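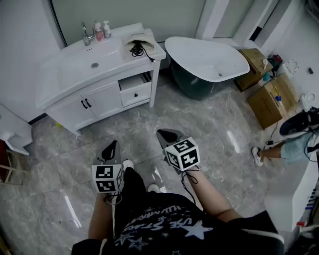
Bathroom tidiers wanted, Vitville and nearby

Studska is looking for people to sort, clear and reset bathrooms in furnished rentals. Part time, paid, starting January. No experience needed if you keep a decent bathroom at home.

What the work is

Mostly small stuff. Vanity drawers emptied, wiped, put back in order. Pump bottles and soap by the basin. Towels folded and left where the guest will look for them. Floors cleared before anything gets mopped, incl. under the vanity, where things roll and stay. Boxes of toiletries unpacked and put away, cardboard flattened and taken down to the bins.

You would normally do two or three bathrooms in a shift. Some are tiny, some have a freestanding tub and you have to get behind it. Big glossy tile shows every streak so please be someone who notices streaks.

Not a deep clean. Limescale, grout and drains are done by a different crew, you just write down what you see and send it in. Same with loose handles and drawers that wont close.

Where

Most of the apartments are in the Tennant building, 10 minutes on foot from Vitville station. A few are out at Brenevmont — we pay the travel time for those. Elevator in Tennant, stairs only at Brenevmont.

Hours

Shifts start at 9 in the morning and are over by early afternoon. Two shifts a week minimum, more if you want them. Tell us early if you have school pickups or another job, we can usually work around it. We can't do evenings, sorry, guests are checking in.

Pay

$544 a month on the basic two shifts, extra shifts paid on top at the same rate. Paid at the end of the month. First training shift is paid too.

What we need from you

Able to kneel, bend and get up again plenty of times in a morning. Fine with cleaning products (tell us about allergies, we have unscented everything). Can follow a written list but also use your head when the list is wrong, and it sometimes is. Careful with other people's things. If a guest left it behind it gets bagged and labeled with the apartment number, never thrown out, even if it looks like trash.

Over 18. Right to work in the US. Own phone for the checklist.

What you get from us

Gloves, cloths, knee pad, cart. Coffee in the Tennant laundry room. Bring shoes you don't mind getting splashed, sneakers are fine, no sandals.

How to apply

Write a few lines, no resume needed. Say which mornings you can do, how you would get here, and wether Brenevmont is possible for you. One thing you always do when you tidy a bathroom — we do read these. Put ref 2871 in the subject line or it lands in the wrong inbox.

Apply through the contact form on the Studska jobs page. We reply to everyone, might take a week or so. Short chat by phone, then the training shift, then you're on the schedule.

Couples and friends applying together is OK, just send seperate messages.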